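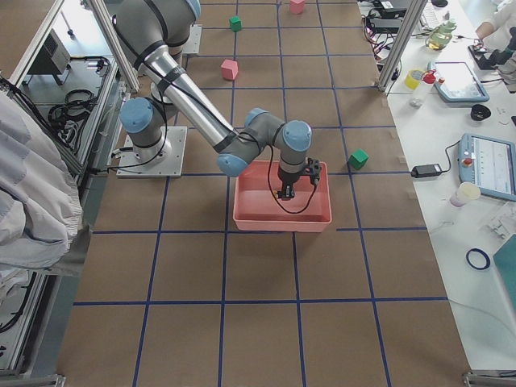
Test Operator, Gripper Comparison (casual, fixed term)

Print this page
E-mail this job to a friend

Sinudance is looking for two test operators to join a comparison of robot grippers at our workshop. The job runs for 3 months with a possible extension to the end of August. Hours are daytime, Monday to Friday, and you can work full days or half days as long as both operators are not away at once.

The work

We are comparing two-finger grippers on the same model of arm, doing the same small jobs: picking up foam cubes from a taped grid, putting them in a plastic tray, and taking them out again. The test plan has 189 set layouts. Each layout is run with each gripper, and each run is scored.

You will set out the cubes and tray to match the layout sheet, start the run from the teach pendant, watch it through to the end and record the result. If a cube is dropped, pushed or missed, you write down which one and on which square. You will also swap grippers between blocks of runs, check that the cables are clear of the joints, and replace the paper and tape on the work surface when they get worn.

Most of the day is spent on your feet beside the cell. The work is repetitive and the notes have to be as careful in the afternoon as they were in the morning.

About you

You do not need a degree or any background in robotics. We will train you on the arms, the pendants and the scoring sheet during your first two weeks. You do need to:

- follow a written procedure in the order it is written
- write clear notes in English
- be comfortable using hand tools, mainly hex keys and small screwdrivers
- stop a run when you are unsure, and say so
- tell pink from green reliably, as the layouts are colour coded

Lab, workshop, warehouse or inspection experience is useful. If you have used a teach pendant before, tell us which make.

The team

You will report to Wiesława Zalewska, who runs the test program. Volkan Gezer looks after the arms and controllers and will do most of your training. The results go to Iltalard, our partner on the project, so you may be asked to sit in on a short call with them from time to time.

Pay and conditions

Casual hourly rate with loading, paid fortnightly. Safety glasses are supplied. Closed shoes are required at all times in the workshop. There is bike storage on site and limited street parking.

How to apply

Send a resume and a short cover letter to Digby Harawira, using the e-mail link on this page. In the letter, tell us about a job where you had to keep accurate records, and say which days you can work. Applications close on Wednesday, April 26, 2023. Shortlisted applicants will be asked in for a one-hour paid trial at the cell.

Print this page
E-mail Digby Harawira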